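Can a Machine Do the Chores Yet? Frequently Asked Questions

Tornside Home and Workshop Advice

Updated Thu 25 September

Most of the questions we get about robots come from two groups of people: householders who have seen a video of a robot folding a shirt, and owners of small shops who are short a pair of hands. The answers overlap a good deal, so they share a page.

Can I buy a robot that does housework in general?

No. You can buy machines that do one chore each. A robot vacuum cleans floors. A robot mower cuts grass. A dishwasher washes dishes once someone has loaded it. A single machine that goes from room to room and handles whatever needs doing is still a research project, and the few companies taking orders for one usually rely on a person helping from a distance when it gets stuck.

Which chores can I hand over today?

Vacuuming hard floors and short carpet works well. Light mopping is fair. Mowing is good on a simple lawn and poor on a steep or cluttered one. Window-cleaning robots do flat panes without deep frames. Pool cleaners have been reliable for years.

Laundry is half done for you, as it has been for decades: washing and drying are automatic, sorting and folding are not. Cooking is in a similar place. A machine can stir and heat to a timer, but somebody washes the carrots.

Why is folding so hard?

Cloth has no fixed shape. A towel dropped in a basket looks different every time, and the machine has to find a corner before it can begin. Research robots do fold towels and T-shirts, often slowly. If you are watching a video, look for a note saying how much it has been sped up. A fitted sheet is beyond most of them and, to be fair, most of us.

What about loading the dishwasher?

It has been done in labs and at trade shows, mostly with dishes the robot had met before. Glassware, stuck-on food and a rack that is already half full cause trouble. We do not know of a product we would recommend for this.

Do I have to tidy up before the robot vacuum runs?

Yes, somewhat. Cords, socks, shoelaces and the fringe on a rug are the usual problems. Newer models see and avoid more of these than older ones did. We ran one in the Brondley house through the whole of March and still picked up the floor each evening. It took less time than vacuuming would have.

Is a shop floor easier than a house?

Usually, yes. In a shop you can decide where things go. Parts can arrive in a tray, facing the same way, at the same height, and the robot can be bolted down beside them. A house changes every hour and people do not want it rearranged for a machine.

What shop jobs are worth automating?

Jobs that repeat all day with the same part. Good candidates are loading and unloading a machine, stacking cartons of one size, putting on labels, driving screws into a fixed pattern, and moving totes from one end of the building to the other. Sweeping large open floors is also well covered.

Poor candidates are jobs with a new part every few minutes, anything tangled or floppy, and anything where the worker is also checking quality by feel.

Do you have an example with real numbers?

The packing shop at Carroll put in one arm to lift filled cartons off a conveyor and stack them on a pallet. On its best day so far it moved 356 cartons. It needed a person 27 times that day, mostly for flaps that had come open. The shop was pleased with this, but it did not free up a worker for the full shift, and they had hoped it would.

How much does it cost?

A decent robot vacuum costs less than many people expect, and the cheapest ones are not worth having. For a shop, the arm is often the smaller part of the bill. Carroll spent $4000 on the stand and guarding before the arm was even unpacked. Ask for a quote that covers the gripper, fixtures, safety work and training, and ask what a service visit costs.

Can a robot put away toys? 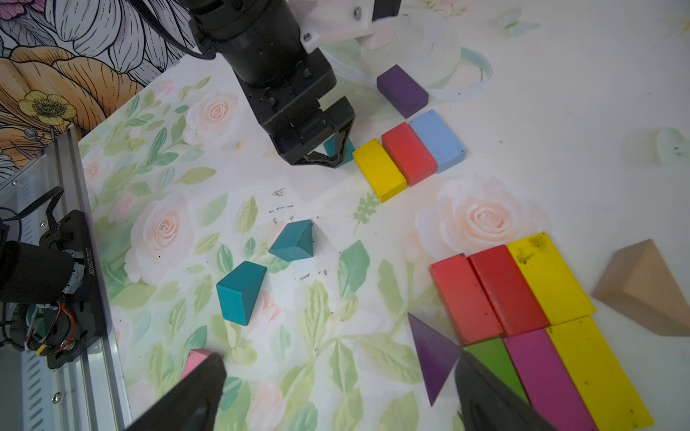
Picking up toys is a chore we are asked about nearly every week, and the answer is "in parts." Taking hold of one block is well within reach of an ordinary two-finger gripper, provided the block has some space around it. A small teal block on its own gives the fingers room to come down on either side. The red and yellow blocks lying with their long edges together are a different job, as there is no gap for a finger between them, and a machine may need to nudge one loose first. Triangular pieces bring another difficulty, with sloped faces that can slide out of a grip. Then there is the rest of the chore: finding the blocks under the couch, knowing which box they belong in, and leaving alone the tower that a child wants kept. We would not plan around a machine doing all of that in a family home.

Do these robots learn on their own?

Less than the advertising suggests. Many of the newer ones are trained from examples, with a person guiding the arm through the job again and again. For one simple pick-and-place job, the Flello workshop recorded some 40 runs before the results were worth looking at. When they changed the bin, they had to record more.

Are they safe around children and pets?

Floor robots are low powered and generally safe, though a pet accident on the carpet can be spread a long way. Mowers should not run while children or animals are on the lawn. Any arm strong enough to be useful in a shop needs a proper risk assessment, including the kind sold as safe to work beside.

Should I wait?

For a vacuum, no. Buy one if you want one. For a general household robot, yes, and do not put down a deposit you would mind losing. For a shop, write down the most repetitive job you have, time it for a week, and send us the figures with a few photos of the parts. We can usually tell you from that whether a site visit makes sense.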